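Shoe rack job keeps faulting at the same spot – anyone else?

gillix_owner
Posted 7:19 am
Third night in a row my arm has stopped dead while putting shoes away. It's a Gillix on the Wilesen base, error 934, grip force limit. It picks the sneaker up fine, swings over to the rack, then squeezes like mad and locks. Last night it bent one of the rods before I got to the stop button! Firmware 29, if that matters.

tiedemann86
Posted 8:02 am
934 on mine was a dirty wrist sensor. Clean it, re-zero it, done. I wouldn't bother with anything else yet.

gillix_owner
Cleaned it twice. Same fault.

parquet_pete
I don't reckon it's the sensor. Rods are the problem. The heel slips between two of them, the arm feels the drag and grips harder. Drop your force cap to 19 and see what it does.

tiedemann86
Disagree, a lower cap just means it drops shoes on your floor. And please don't run it overnight while it's bending metal – what if that was somebody's fingers?

elitz_fan
With tiedemann86 on the overnight bit. My Elitz has a soft stop and I still don't leave it alone with the kids home.

gillix_owner
Fair call, it's unplugged at the wall now. I'll try the lower cap this arvo with my hand on the stop. Until then the shoes are getting racked the old way, two hands and a bit of wriggling. 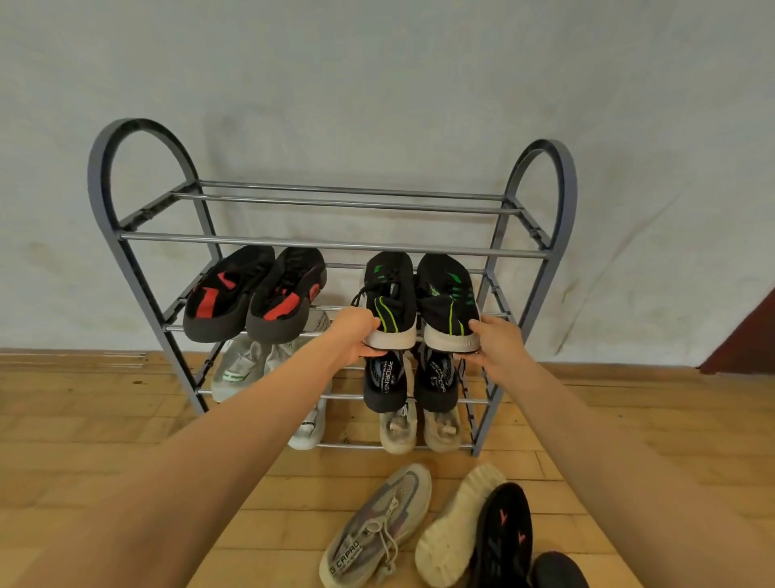 If it still throws 934 after that, I'll pull the log and post it in this thread.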